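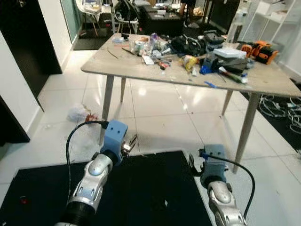 Drusten Open Day, Evham Site
Posted 12/26/18

The Evham workshop was open to visitors for one afternoon in December. Drusten builds two-arm manipulation systems for light bench work, and the visit covered the arms, the grippers, the control software and the data store. Notes on each station follow in the order of the tour.

Two-arm station
Both arms carry the same gripper housing, in pale blue, with the cable leaving from the top in a wide loop. The loop takes up wrist rotation. An earlier layout ran the cable along the forearm and was dropped after repeated wear at the last joint.

Work table
The table is kept cluttered for this class of test. Bottles, cables, hand tools and a power tool share one light grey top. Objects are not returned to fixed positions between runs, and the operator does not clear a path for the arms.

Object set
The full Oyelaran set lists 643 items, most of them bought at ordinary hardware and grocery stores. Clear plastic is the hardest group, and there are clear bottles near the middle of the table. Screwdrivers are graded by handle diameter. Cables are graded separately and have their own scoring sheet.

Floor
Glossy white tile, with a black mat under the arms. Reflections from the ceiling lights have been a known source of false edges in the depth data. The mat has a thin white border, used as a visual reference when the base is parked.

Control software
The release shown was Kikulmont 2. Visitors asked mainly about latency and about what happens when the two arms are sent to the same object. In that case the arm with the shorter path proceeds and the other holds position. The rule can be changed in the settings file, but the default was used all afternoon.

Gripper service
Fingers are swapped after 3,000 closures, whether or not wear is visible. The swap takes a hex key and a few minutes. A worn set was passed around during the talk. The contact faces were polished smooth at the tip and nearly unmarked at the root.

Data store
Each run is saved with joint positions, gripper width and video. The archive held about 3,000 runs at the time of the visit. Failed runs are kept and labeled by cause: missed grasp, slip, collision or operator stop.

Questions after the tour
Payload figures were requested several times and will be added to the station sheet. The slides are available from the Evham front desk. Parking for the next open day will be at the rear lot, entered from the north side.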